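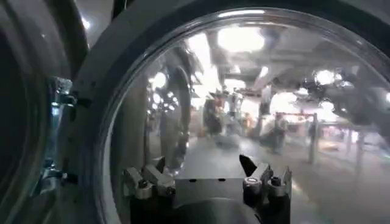

December, 9 p.m.

My third week in the new apartment is finished, and I still don't have hot water in the kitchen. The landlord wrote that a part must come from Morikawa and that I should be patient. I am patient, but my hands are not. Tonight I washed the plates with water from the kettle, as my grandmother did.

Work was quiet. Kenta Maruyama came back from his vacation and gave everyone a small box of bean cakes. I wanted to save mine for the weekend and ate it in the elevator. He asked me how my English course is going. I said "it goes well," and then I thought for a long time whether it should be "it is going well." I believe he understood me.

After dinner I took my bedsheets and towels to the laundry on the corner. I took my course book with me and read the lesson about "used to" and "be used to." It is a difficult lesson. I used to live near the sea. I am not used to living far from it. I wrote both sentences in the margin and I felt a little sad, so I went on to the exercises.
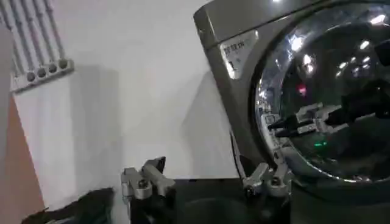

Washing machine with a 1 on its label.

A woman next to me was folding children's socks, and she asked what I was reading. We talked until her clothes were ready. She told me that the 311 bus is faster than the 11 when it snows, because it doesn't go up the hill. I have taken the wrong bus all month! I wrote this down too, under the grammar.

At home I called Mother. She has a cold, but she would not admit it, and she coughed away from the phone. She wants to know if I bought proper boots. I told her I will buy them when my salary comes. The ones I like cost too much, and the cheap ones look like they are made for fishing.

Tomorrow: pay the electricity, answer the landlord politely, try the 311.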